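Shared kitchen in Pestthorpe opens again in March

January 2023

The shared kitchen at Morkell House in Pestthorpe will open again for residents in March, after new cabinets were put in by the local firm Verstraete. The work took 13 days. 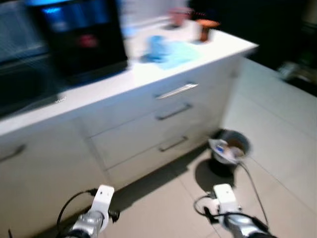

White drawers with bar handles under the counter at Morkell House.

The kitchen serves 40 households. Gladys Makokha, who manages the house, said that people asked mostly for deeper drawers and for more space near the sink. "Before, we had to put the plates on the chairs," she said.
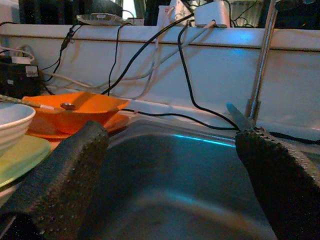

Orange and white bowls beside the steel sink.

Cooking evenings will start again in the same month. Residents can write their names on the list at the entrance.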